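About Kistley Evening School

We teach grown-ups to bake, bottle, pickle and preserve, and we love it! Kistley Evening School began with one jam-making class in the old chapel rooms at Plornell, and the waiting list for the second was longer than the class itself. We now run 21 courses a year, from sourdough for the nervous to a full weekend on chutneys (bring a coat, the windows stay open).

Classes are small and everyone cooks. You'll have your own bit of bench and your own pans, and you take home whatever you make – even the marmalade that didn't set, which is lovely over a sponge. Most of our tutors came here as students first, so they remember what it's like to stare at a bowl of dough and wonder.

In April 2022 we moved to bigger rooms on the Lonmont side of town, with 40 places for our open evenings and a proper cold larder at last. The apples for our October pressing weekend come from gardens all over Plornell, and last time we filled 225 bottles.

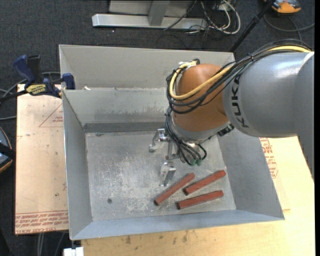 New courses go up on the noticeboard and on this website at the start of each term. If there's something you've always wanted to learn, do tell us. The smoked cheese evening began as a note pushed through the door, and it's been full ever since.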